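Week 9: Starters, levains and why your dough has moods

Okay, so last week we left off with commercial yeast, and I promised you the wild stuff. A starter is just flour and water that yeast and bacteria have moved into. The yeast makes gas, the bacteria make acid, and you get to feed both of them.

My own starter began as a spoonful from a bakery called Gukberg, and it's been through a lot (I once left it 14 days in the back of the fridge and it came back fine!). Feed yours equal weights of flour and water, and write down the time you did it. I mean it — the log is part of your grade.

Words to know: hydration, autolyse, bulk, proof. Hydration is water weight divided by flour weight. We'll do the math together in class, so don't panic.

Now, bulk. Fold every 30 minutes for the first 2 hours, then leave the poor thing alone.
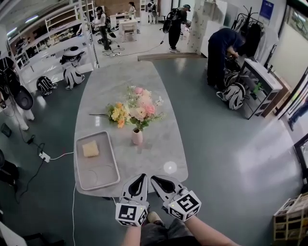
A cool kitchen will slow everything down, and that's fine, slow dough usually tastes better. I like a long night in the fridge after shaping.

For next time, read the Cenis chapter on rye and bring your log. Skip the sidebar on malt, we'll get to it in October.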